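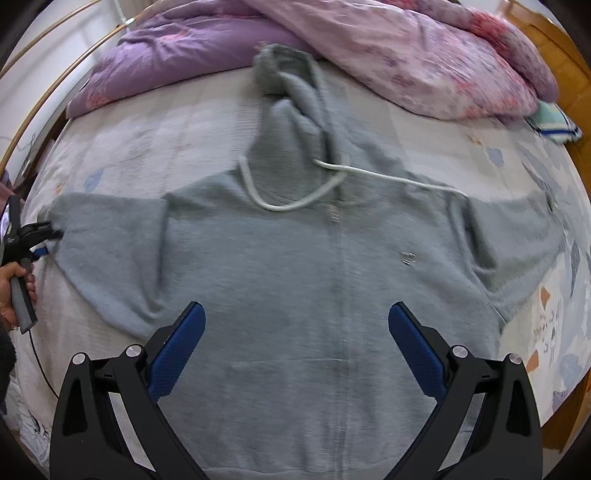

Home Stories Archive Submit About

The Folding Arm

By the second week of December, Krisztina Antal had the build down to one garment. Towels were finished. Pillowcases were finished. The hooded sweatshirt was what remained, and it had stopped the work for nine days.

She kept the parts in the spare bedroom in Kerkstead. Gaetano Farina came over after his shift at Hendricks and brought the screws she had asked for.

"Sleeves first," he said.

"Sleeves first is what we had."

"Then hood first."

She tried it by hand, slowly, so the log would have it. Hood down, left sleeve across, right sleeve across, hem to collar. The drawstring caught in the blue pads and she had to start over. Gaetano wrote down the time.

They had spent 1,730 dollars. The limit they had agreed on was 2,000, and neither of them brought it up. Lino Zuccaro had sold them the motors and wanted to know when he could see the arm fold something. Krisztina had told him soon, twice.

At ten Gaetano made coffee and stood in the doorway with it.

"My mother folded these against her chest," he said. "Chin on the collar."

"It doesn't have a chin."

"I know that."

She opened the pads wider and moved the first grip lower, away from the cord. Then she shook the sweatshirt out and laid it flat again. Gaetano put down his cup and picked up the pencil.

"Thirty more?" he asked.

"Thirty more," she said, and reached for the cuff.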